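April, workshop notebook, the carpet room

Good afternoon in here! The gray carpet is finally clear enough to work on, and I have my floor back for layouts. I'd forgotten how much nicer it is to kneel on than the concrete next door — my knees noticed after 12 minutes, and I kept going until past four.

Gave the whole thing two passes with the Kivi vacuum, once along the long wall and once across. The second pass picked up a lot more lint than I expected, so across the pile is the way to go from now on. There's a stubborn patch by the door that feels stiff under the hand. Tried plain water and a rag, no change. Might be old glue. Sullow cleaner next, a small dab, and leave it overnight. 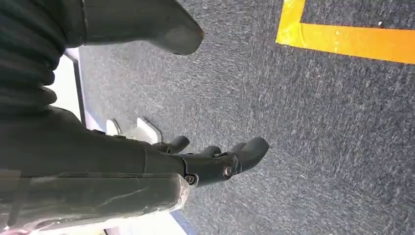

Chalk lines are hopeless on carpet (knew that, tried it anyway), but the low-tack tape from Dalier holds beautifully and peels up without pulling fibers. I laid out a test square, 1000 mm on a side, and checked both diagonals. First try was 14 mm out corner to corner, which is terrible, because I'd let the tape stretch as I rolled it down. Second try: press one end, unroll slack, press the other end, then smooth the middle. Diagonals agreed as near as I can read the tape measure. Lovely!

If anyone wants to use the square, please leave the corners stuck down. I'd like to see how they hold after a few days of people walking over them.

To do: order more tape, dig out the Zomov knee pads, find the long straightedge — last seen behind the drill press.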